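Bin picking in the shared shop, objects end up at one wall

Muvden Makers board > Arms and grippers > Build logs

otanui
Posts: 29
I continue here my log about the bin picking build. Short state for those who did not read the first page: KUKA arm, two-finger gripper with the orange rounded fingertips, and a bin which I made myself from gray board on a wooden platform. The walls are sloped so that things slide back to the middle. This is the theory. In practice, after a long run, most of the objects stay on one side and the gripper must work near the wall, where it is the most difficult.
Last night I let it run 552 attempts. The flat things are the worst.

colleen_m
Posts: 1,118
Your slopes are too shallow, I said this already in January. Make them steeper and the problem goes away.

otanui
Posts: 29
I remember, and I thank you for it. But if I make them steeper, the bin floor becomes smaller or the bin becomes bigger, and the wrist housing is wide. It comes already close to the wall when the fingers go down in the corner.

Ninia
Posts: 200
I don't agree with Colleen about the slope. With my own bin I had 40 degrees and a spoon still lay along the wall like it was glued. What helped was to change the surface. What do you have as lining?

otanui
Posts: 29
White lining on the far side, and it is dirty now, with dark smudges and brown stains. The floor is darker and scuffed in the middle, where the fingers touch most often. There is also some pale powder on it, I am not sure from what. I will wipe it before the next run and write if there is a difference.

colleen_m
Posts: 1,118
Dust changes the friction, yes, but it does not push everything to one side. Is the platform level? Put a spirit level on it before you wipe anything.

wycliffe_t
Posts: 64
I would look at the clamps first. If the back wall is only clamped to the platform, it can move a little each time the fingers push on it. Then the whole bin is not where the program thinks it is. Glue and screws, please.

otanui
Posts: 29
Wycliffe, the two blue bar clamps at the back stay for now. I take the bin apart too often for glue. I made pencil marks on the platform and after the run the wall was still on the marks.
Colleen, I measured. It is a little lower on the left. You may be happy.

colleen_m
Posts: 1,118
I am happy.

Ninia
Posts: 200
Level it, but do not expect too much. Which objects do you use? If all of them are light, they will go where the fingers push them, level or not.

otanui
Posts: 29
Mixed. Wooden spoon, a drink can, a yellow tape measure, a small box, a round white cap, and one toy block with four studs. The spoon I can take when it lies free. The cap I lose most of the time, because the fingertips are round and it slips out under them. I want to try thinner tips, but Mwanaisha, who shares the bench with me, likes these ones because they do not scratch.

wycliffe_t
Posts: 64
Keep the round tips and take the cap out of the set. You make your life hard.

otanui
Posts: 29
No, the cap stays. If it only works with easy objects I did not learn anything. I put a thin piece of wood under the left side this evening and start again with the same six objects, same speed.

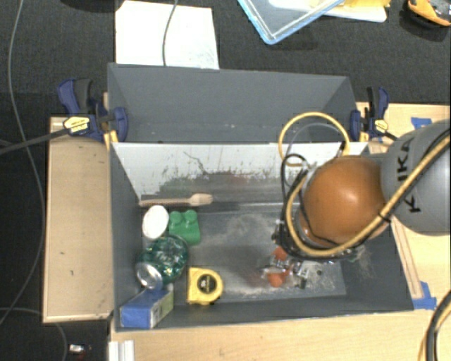
The cable bundle I will also tie again before the run, with more slack at the wrist. If somebody has a good way to guide cables over a bin without a ceiling hook, please write it, our ceiling is too high for me to reach.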